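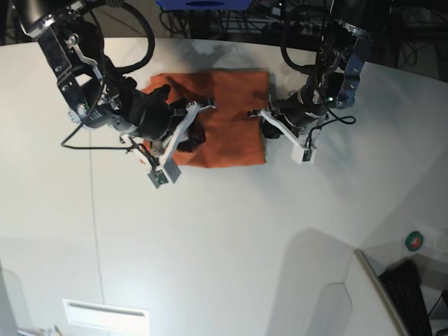
## Session 2: Folding flat cloths

Most service linen fails inspection on the edges, so this session is only about edges. Before any fold is made, the cloth has to lie flat with at least one straight side to work from. Look at the orange cloth: the lower edge is fairly straight and lies flat on the white tabletop, but the left side is bunched and partly lifted. Start from the good edge and leave it where it is. Work the bunched side outward from the middle with a flat hand.

**Steps for the Myklebust fold**

1. Lay the cloth out with the straightest edge toward you.
2. Smooth from the center to the left, then from the center to the right.
3. Bring the far edge down to the near edge and match the corners.
4. Press along the fold once. Repeated pressing drags the top layer.
5. Fold left to right. Turn the finished cloth so the closed side faces out.

The Pindine fold is the same up to step 3. After that it goes in thirds, and it suits longer towels. We will cover it next week.

**Common faults**

- Corners matched but the middle still wrinkled. Open it up and go back to step 2.
- Hem showing on the outside. The cloth was laid out wrong side down.
- Stack leaning. Turn every other cloth.

**Practice**

Fold 12 cloths and stack them closed side out. At least 9 should have all corners matched. Work in groups of 2, and check your partner's stack before you hand it in on Thursday. Read the Potley handout on hems before then.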